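Metal bin for toy storage – repaint it or leave it?

Costance46
7 February, can't be right, my clock's off again. Anyway! We've got a big grey metal bin that all the odds and ends get chucked into (play food, animals, blocks, you name it) and the inside is getting really tatty. Paint coming off the back wall, scratches all over the bottom. Would you repaint or just live with it?

Negussie
Live with it. Toys get thrown in, toys scratch it, you paint it, toys scratch it again. I did ours one September and it looked lovely for a fortnight.

joleo_400
Disagree, sorry. If it's flaking I'd want the loose bits off at least. Scrape it, rub it down with 40 grit, wipe it out and then decide about paint. You don't want flakes stuck to the play food – mine all goes straight in the mouth.

Negussie
Fair point on the flakes. I was thinking of scratches. Still wouldn't paint it though.

Ilix
Could you put a liner in? I cut up an old yoga mat for ours and it's so much quieter when things get dropped in. Is it the bottom that's worst, or the sides?

Costance46
Bottom is scuffed all over but the back wall is where the paint has really gone, a long strip of it with ragged edges. Most of the toys are out, so you can see the metal round the dinosaur and the sweetcorn.
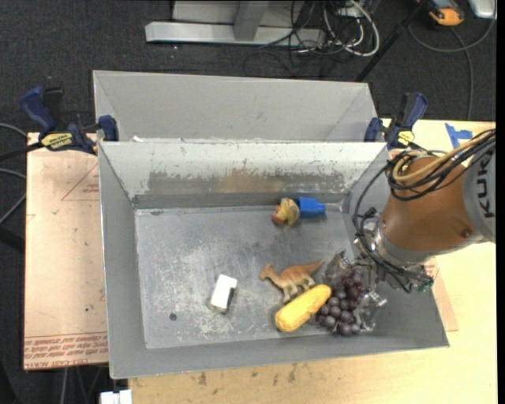 Re: Metal bin for toy storage – repaint it or leave it?

joleo_400
Yep, I'd definitely scrape that back wall. The bottom I'd leave, it's only scuffs and smudges as far as I can tell. Love the grapes by the way, we had a bunch like that and they went missing in the garden.

Ilix
Mat on the bottom, scrape the back. Start at 40 if you must but finish with 400 or it'll be rough on little hands.

Negussie
Or buy a plastic tub and be done with it.

Costance46
No chance, I like the bin! Scraping it this weekend, then I'll have a go with the mat.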